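The owner of a small secondhand clothing shop in Zalville folds every T-shirt on the same green mat. She bought it for cutting fabric and kept it for the grid.

"I line the hem up with a white line and go from there," she says. "Sleeves first, always."

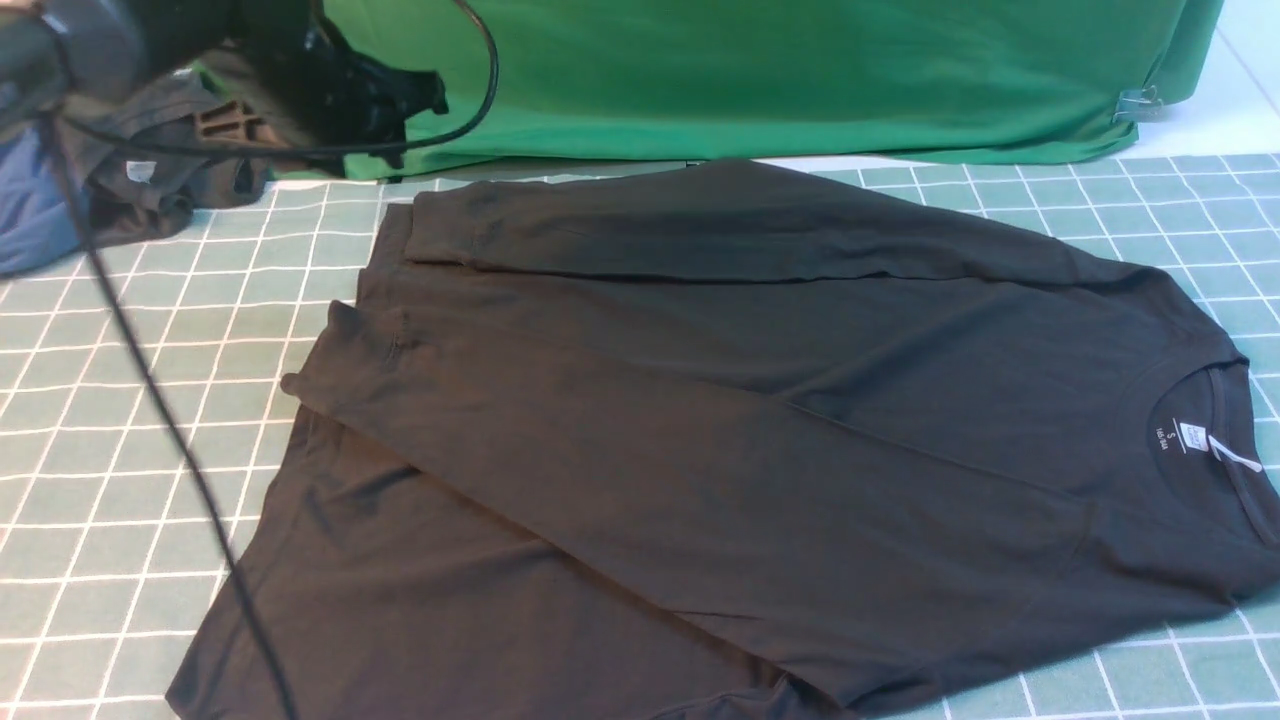

A black crew neck, size S, partway through folding.

Cotton tees sell for $3 or $2, depending on wear. The back room holds 200 at a time. She says dark colours are the slowest to do, as lint shows on them.

"If it goes crooked I shake it out and start over. You can't fix a bad fold by pushing at it."
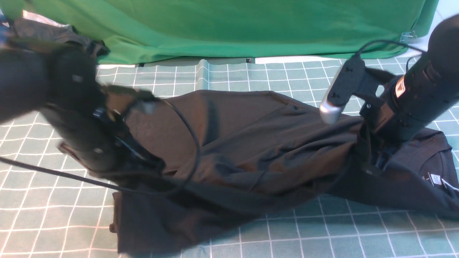 Dark grey T-shirt, still crumpled on the mat.

She plans to keep the shop open through July.

Recent stories
Jorunmont library extends evening hours
Tulus Road bus stop to move
Salinas Bakery reopens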